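The Ferry Money

Magdalini had the tin open before I got my boots off. Two hundred and seventy-nine dollars, she said, and there should of been more.

I said more how. She said more as in more, Horacio, you were meant to put in every pay.

October, wind coming straight up the harbour. Last boat at 8. We had the bags by the door, hers and mine and the long one with her father's rods in it, which she would not leave and would not explain. I'd quit fishing the year we met. She never started.

– You rang Holger?

– I rang Holger.

– And?

And Holger Amundsen wasn't picking up. He had the room for us over on the island, above the old Dekar chandlery, two windows and a hot plate. Or he'd said he had. With Holger you got a yes early and then a long quiet.

She counted it again. Same money. She does that, counts like the notes might breed.

I sat down. Got up. The kitchen was already somebody else's, or it felt that way, the calendar off its nail, a clean square where it used to be. Régis from downstairs was getting the table and the chairs and the good pot. He'd come up twice that afternoon to ask was it still all right, and stood there in his socks looking at the legs.

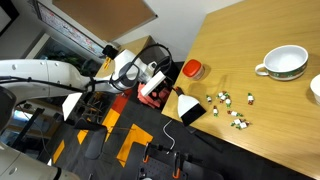
It was the deposit, was the thing. 40 I'd lent to Pádraig for his tires and hadn't said. I was going to say. I had it ready on the bus every night and then I'd get to the top of the stairs and smell onions and talk about the bus.

– It's Pádraig, I said.

She didn't look up.

– It's Pádraig, he needed tires, he's got the kids in that car.

– I know he's got the kids.

– I was going to say.

– His sister told me in August, she said.

August. All of September then, and most of this month, her knowing and me rehersing. I thought about that. I thought about her at the sink, with her back to me, waiting to see which night it would be.

Rain on the glass. Ten past seven. Twenty minutes to the terminal if the light on Texier Street was kind, and it never was.

– Are we going or not, I said.

She put the lid on the tin. Put the tin in her coat, inside pocket, the one with the button. Picked up the rods.

– Get the big bag, she said. You're paying him back out of your beer, I mean you're paying me back. You know what I mean.

I did. Stairs, dark, the rods knocking on every landing. Régis had his door open a crack with the hockey on and called out good luck, good luck to the both of yous, and I called back the key's on the hook. Outside the wind took her hat clean off and I went after it, bag and all, down past the laundromat, and got it against a fence.

When I came back she was on the phone with one finger in her other ear. Shouting.

– What? Holger, what? Which window?

She listened. She held out her free hand for the hat.

– He says bring a blanket, she said. He says one of them doesn't shut.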